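December 22, 2020

Today it was snowing since the morning and I did not go out, only once to take the garbage down. The street in Stodby is very quiet in this season. I made a soup with barley and carrots, and it was enough for two days, maybe three.

I want to write about the radio, so that I do not forget how it was. In October I bought the old Dekker receiver from the second-hand store behind the station. The man asked 200 for it and I gave him 105, and I am still a little ashamed, for he agreed very fast. At home it played only one station, and with a strong noise, like somebody was frying fish. I put it on the shelf and I was angry with myself for four weeks.

This evening I opened the back again. I cleaned the contacts with a small brush and a little alcohol, and I waited until everything was dry. Then I turned the tuning very slowly. First nothing, then a piece of violin, then a man who was speaking a language I know from my childhood. He was reading the weather for the coast. I sat on the floor and listened to the whole forecast, with the wind and the waves for each harbor. It is foolish to cry about a weather forecast, but I did, for a short time.

My mother had such a radio in the kitchen. She did not allow us to touch the knobs, since she needed a long time to find her station again. I touched them anyway, of course – and I always said it was the cat.

After supper I wrote down the stations I could receive. There are seven good ones and some weak ones. The best is after nine o'clock, when the neighbors switch off their lamps or whatever it is that disturbs. I must ask in the Astetier shop if they have a longer wire for the antenna. They close early before the holidays, so I should go tomorrow.

Also to do: pay the heating, answer the letter from Trendstead about the course in spring (I think I will say yes, but the price is high), buy yeast and poppy seeds. The window in the bedroom does not close well and I have put a towel there.

It is past eleven now and the snow has not stopped. The radio is still on, very low. They are playing an organ.

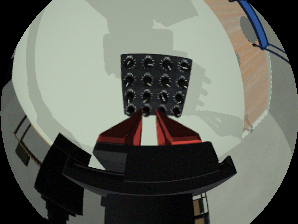 Sixteen knobs, and each one has its own opinion.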